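Pududard rearing hall, walk-through checklist, 25 December 2018

(Yes, I'm doing this on a holiday. Mealworms don't take the day off and neither does the ventilation!)

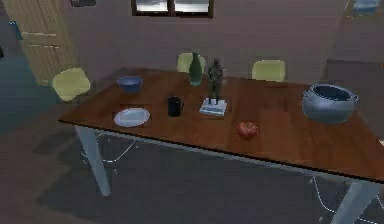 I used the long form again, the one we brought in back in July, and I've scribbled my comments under each line so whoever has the next shift can pick up from there.

## Entry and hygiene

- [x] Boot wash filled and clean
 - Changed it myself first thing. The brush is getting bald, please order two.
- [x] Visitor log signed
- [ ] Coveralls sorted by zone
 - Blue and gray are mixed on the same hooks again. I moved what I could, ran out of hangers, gave up.

## Rearing rooms

- [x] Crates checked for mold, room A
 - Looked at 112 crates. Two had damp corners, so I pulled them and left them on the quarantine rack with tape on.
- [x] Dead larvae removed and bagged
- [ ] Room B humidity in range
 - Nope. The Golen sensor said one thing and my handheld said another — I trust the handheld. Needs calibrating before anybody touches the settings.
- [x] Mites, sticky cards
 - Clean apart from the card by the drain (I always dread that one). Swapped it and wrote the date on the back.

## Feed and water

- [x] Bran sacks off the floor
- [x] Carrot delivery inspected
 - 300 kilos from Ellero, firm and dry. Much nicer than the last lot!
- [ ] Older feed used first
 - Somebody stacked new bran in front of old. I restacked 74 sacks and my back would like a word.

## Fire and machines

- [x] Extinguishers in place, pins in
- [x] Emergency exits clear
- [ ] Sieve guard fitted
 - It's on, but one bolt is only finger tight. Sieve is locked out until the Väisänen service visit, so don't run it, even for one quick batch.
- [x] Dust masks stocked

Still open: coveralls, room B sensor, feed order, sieve bolt. Quarantine rack gets another look tomorrow morning.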